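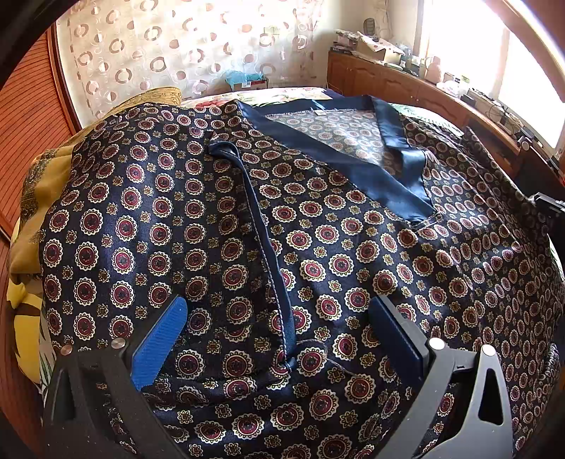 BENVILLE — Montes, the Benville maker of sleepwear and robes, will open a repair and resale service for its garments in July, the company announced. The service will be called Plusum and will run out of the rear half of the Montes workroom on the second floor of the former Mokonow building. Customers will be able to send in a worn robe or pajama set for repair, or hand it over for store credit so that it can be mended and sold again. Satin robes will be the first garments accepted, among them navy prints with red medallions and a plain shawl collar, and each will be laid out flat and checked before any sewing starts. Cotton and flannel pieces will follow in the fall.

The company has set a limit of 600 garments for the first season. Montes said it chose the number based on the hours its sewing staff can give to repairs while still filling new orders. If the limit is reached before the season ends, customers will be placed on a waiting list and told when to send their items.

"We get letters every week from people who have had one of our robes for years and want to know if we can fix a pocket or replace a belt," said Leire Montoya, who manages the workroom and will run Plusum. "Until now we did those jobs one at a time, between other things, and some of them sat on a shelf longer than they should have. This gives the work its own table and its own people."

Four sewers now on the Montes staff will move to the repair tables part time, and the company plans to hire two more. Applicants should have experience with slippery fabrics and be able to finish a seam by hand. Positions are based in Benville and are open to beginners only for the sorting and packing jobs.

**What will be accepted**

Plusum will take robes, pajama tops, pajama pants and nightshirts made by Montes. The garment does not need its original label, but staff must be able to match it to a Montes pattern. Pieces from other makers will be returned at the sender's expense.

Satin robes will be accepted with the following problems:

- split or loose seams
- pulled belt loops
- collar stitching that has come away
- missing sashes
- snags no longer than a finger
- pockets torn at the corner

Burned fabric, large bleach marks and heavy staining cannot be repaired under the program. Robes in that condition can still be sent in. Printed panels that are sound will be cut out and kept as patching fabric, and the sender will receive a small credit for them.

Montoya said missing sashes are the most common request the company receives. Matching a new one to an older robe can be hard when the dye lot has changed, and the workroom now keeps rolls of plain satin from earlier lots for that purpose. There are 185 colors and prints in the company's sample books, and the staff uses the books to match a robe before ordering or cutting anything.

"Navy is the one people think will be easy," Montoya said. "We have several navies. You put two of them side by side under the window and they are different colors. If we can't get close, we call the customer and ask what they would like us to do."

**How it will work**

Customers will fill out a short form with the size of the garment, the problem and a return address. Forms will be available at the Benville shop and by mail. A prepaid mailing bag will be sent out once the form has been received.

Garments should be washed and fully dry before they are mailed. Montes asks that satin be washed in cool water and hung to dry away from direct sun. Robes should be folded loosely, with the sash laid inside, and should not be pinned. Pins leave holes in satin that cannot be steamed out.

When a garment arrives, a staff member will spread it out, look over the collar, neckline, cuffs, hem and side seams, and write down what is needed. The customer will receive a price before any work is done. Small seam repairs will be free for robes bought in the past two years. Other repairs will be charged by the job, with a full price list posted in the shop when the service opens.

Most repairs are expected to take three weeks. Robes that need a new collar or a replacement front panel will take longer, and the workroom will give an expected date along with the price.

Finished robes will be pressed on the inside with a cool iron, folded in tissue and mailed back in a flat box. Customers who live nearby may pick up their garments at the shop counter between 10 a.m. and 4 p.m.

**Resale**

Robes given up for credit will be washed again, repaired and sorted by size. Those that pass a final check will be sold from a rack at the front of the Benville shop. Each will carry a card listing the repairs made, including any replaced parts. Prices will be set at half or less of what the same garment costs new.

The company expects the first rack to be ready four weeks after the service opens. Mail orders for resale pieces will not be offered in the first season. Montoya said the staff wants to see how customers shop for them in person before taking photographs and writing up each one for sale by mail.

"With a used robe, people want to put a hand in the sleeve," she said. "They want to see the lining at the neck and pull on the belt. We would like to learn what questions they ask first."

Unsold garments will be held for one season and then offered to staff, with the rest used for patching fabric.

**The workroom**

Montes has leased 3000 square feet on the second floor of the Mokonow building since moving its cutting tables there. Of that, 1000 square feet will be set aside for Plusum. The space had been used to store boxed stock, which has been moved to the ground floor.

Work on the room includes new lighting over the tables, a washing area with two sinks and a drying rail along the north wall. Three long tables will be used for sorting and inspection. The tables will be covered in padded cotton so that satin does not slide while it is being marked. The sewing machines are coming from the company's existing line and have been fitted with fine needles for light fabrics.

The workroom will be open to visitors on the first afternoon of the service, from 1 p.m. to 5 p.m. Staff will show how a collar is taken off and reset and how a sash is turned and pressed. Visitors may bring a Montes robe for a free inspection, with a limit of two per person. The building has an elevator at the side entrance, and parking is available in the lot behind it.

**About Montes**

Montes designs, cuts and sews robes and sleepwear in Benville. Its garments are sold at its own shop and by mail order. Plusum is owned and run by Montes.

Press questions and requests to visit the workroom before opening may be sent to Leire Montoya at the Montes office in Benville. Repair forms will be handed out at the shop counter beginning two weeks before the service opens. Garments mailed without a form cannot be processed and will be held at the counter for pickup.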